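Gripper and wrist camera trials - your questions

I get more or less the same emails every week, so I've put the answers in one place. I'm Brijesh, I run the small test bench at Vakdale, and most of my time goes on finding out which gripper gets on with which camera.

What are you comparing at the moment?

Two grippers, the Jirnon and the Kaushik, on the same arm with the same controller. Each one gets 148 picks with small blocks, and then I swap over and do the lot again with the other wrist camera. It takes ages and I love it.

Why small blocks and not real parts?

They're cheap, they're easy to tell apart by colour and I don't cry when one gets crushed. Lộc Triệu over at Brarkdale uses bottle caps and swears by them, so pick whatever you've got plenty of!

Which gripper should I buy?

Depends what you're picking up (sorry, I know). The Kaushik closes faster and is kinder to soft things. The Jirnon is slower but opens to 76 mm, and I've found it much more forgiving when the arm turns up slightly off target. If it's your first one, I'd go for the forgiving one.
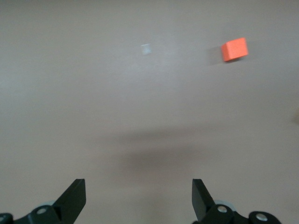

Does the lighting matter that much?

Far more than I thought when I started. I spent most of July blaming the controller for missed picks, and the fix was moving a lamp. An orange cube on a beige table is a gift to any camera, but the pale little square to its left nearly melts into the surface, and then there's that wide dark shadow lying across the middle, between the fingers and both of them. If your detection works on brightness alone, a shadow like that can look more like an object than the object does. Try a second lamp on the other side before you touch a single setting.

Can I use a camera on a stand instead of the wrist?

You can, and for sorting on a flat table it's often easier to set up. I like the wrist view for the last bit of the approach, when a fixed camera mostly sees the back of the arm. Running both is lovely if your controller can cope with 2 streams. Mine sulks a bit.

Should the fingers be in the camera's view?

I want the tips in view, yes. It gives me something to check against if the mount gets knocked - and it will get knocked. Some people crop them out before training and get on fine.

How often do you recalibrate?

Every 8 runs, plus any time I've had a screwdriver near the wrist. It's dull but quick, so put the kettle on first.

Can I send you my gripper to try?

Please do! Drop me a line before you post it and tell me the bolt pattern, as I've got a drawer full of adapter plates and none of them ever seem to fit.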